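Umeck Brings Its Bath-Cleaning Workshop to Mesville

Mesville — Umeck, the household skills school that has already taught 239 adults to fold a fitted sheet, will open a course in June on a chore most people believe they have mastered: cleaning the bathtub.

The Donau course runs for 22 sessions and covers freestanding tubs, the kind that look wonderful in a showroom and collect dust on every side at home. Students learn to wipe down rims, knobs and handles, to reach the floor behind the tub without lying on it, and to put the cloth back where they found it.

"People will spend a month choosing a tub and four minutes a year cleaning it," said Kyriaki Chrysikopoulos, who wrote the course. "We would like to get that up to five."

Classes begin at 9 a.m. and finish before lunch. The fee is $256, cloths included. Applicants who already own a freestanding tub pay $233, a discount Umeck describes as sympathy. Places can be booked at the front desk of the Kourkoulas building, where there is also a waiting list for the sheet course — now in its third page. 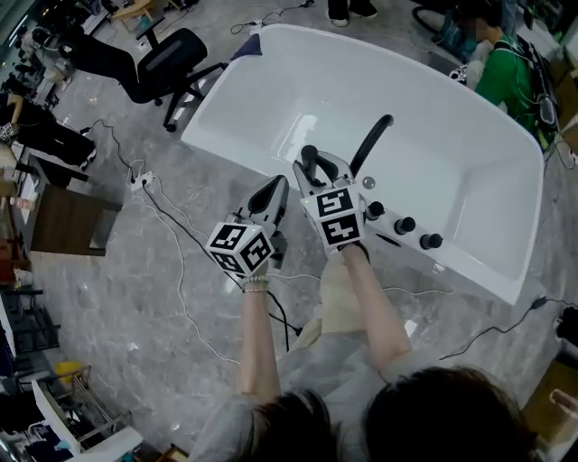
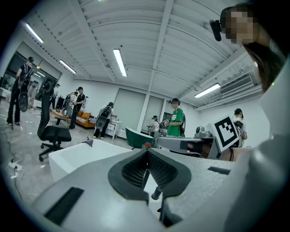 Stavros Alexiou wrote after the trial class that he had gone home and cleaned his own tub twice, that his knees had forgiven him for neither, and that he would like to know when Umeck plans to do ovens.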